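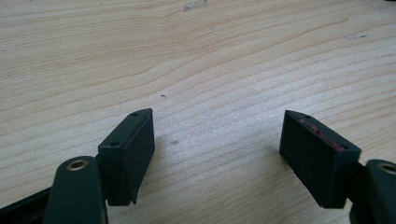

Should you oil a kitchen table or put a hard finish on it? Oil it, and then put up with the water rings.

I know how that sounds. I've had this argument at so many dinners that my friends can do my half of it for me, and Wafula Mosoti does a pretty mean impression where he strokes the tabletop and sighs. Fine. But I grew up with a table under a plastic cloth, and the cloth was under a second cloth, and when my parents finally sold the thing the top was perfect and I had never once touched it. Eighteen years of homework on vinyl! I'm still a little mad about it.

So when I got my own place I bought a plain pine table secondhand from a couple over in Cadmont and did what the guy at the hardware store told me to do, which was three coats of polyurethane. It looked great for a year. Then somebody dragged a cast iron trivet across it (me, it was me) and left a long white scratch right through the finish, and there's no fixing one scratch in poly. You can't dab a bit on. You live with it or you sand the whole top down and start over, and I lived with it for four years, mostly by keeping a fruit bowl in a very strange spot.

The second time around I sanded it back to bare wood, which took a weekend and most of my patience, and rubbed in plain oil with an old T-shirt. You wipe it on, go make lunch, wipe off what's left. That was all the skill involved. Spread the rags out flat outside to dry, by the way, don't ball them up in the trash, because oily rags really can catch fire on their own. That part I do get bossy about.

Now, the case against. Faith Ndung'u, who has two boys under six and a lot more sense than I do, thinks oil is a hobby pretending to be a finish. She has a point. A wet glass left overnight will leave a mark. Red wine will leave a mark. Turmeric, good grief. If you have people at your table who are going to pour juice directly onto it and then draw in the juice, you may not want to spend your evenings caring. She has a thick shiny coat on hers and wipes it down with whatever's in the spray bottle, and it looks exactly the way it did when they delivered it.

But that's sort of my problem with it. Hers looks the same as it did on delivery day, and mine looks like we've eaten there. There's a dark patch at my end from years of forearms. There's a ring from a pot of beans one January when the heat was out and we were all in the kitchen in coats, and I could sand that ring out in ten minutes if I wanted to. I have not wanted to. And pine gets so much nicer with age! It starts off pale, almost blah, and then it goes this toasty honey color. It does that under poly too, sure, but you're looking at it through a window.

People bring up the work. I oil mine twice a year, whenever it starts to feel thirsty, and it takes less time than cleaning the oven, a thing I also do twice a year if we're being generous. Last time I spent $22 on a can and I'm still not through it. Wafula got a quote to have his table professionally stripped and recoated and it was $428, before pickup. For a table he paid $147 for! He put a cloth on it instead, so you see where this leads.

I'll give the other side this much. Softwood dents if you look at it wrong, and oil won't help you at all there. My niece did her spelling words on mine without a pad under the paper and you can still read "necessary" in a certain light, with one S. If dents bother you, get oak, or get a piece of cork for the homework. And I wouldn't oil a rental table, or a desk that has a coffee maker on it, or anything at my mother-in-law's house.

What I can't get on board with is the idea that a table should come through twenty years of family life with no evidence. We don't ask that of a frying pan. We don't ask it of a cookbook, where the good pages are the ones stuck together with batter. Somehow furniture got put in a different box, and we all ended up handing out coasters to people we love.

Faith is coming over Wednesday and she's bringing the boys. I've told her no coasters. She's told me she's packing her own, plus a splat mat, and that if her youngest gets hold of the beets I'm on my own.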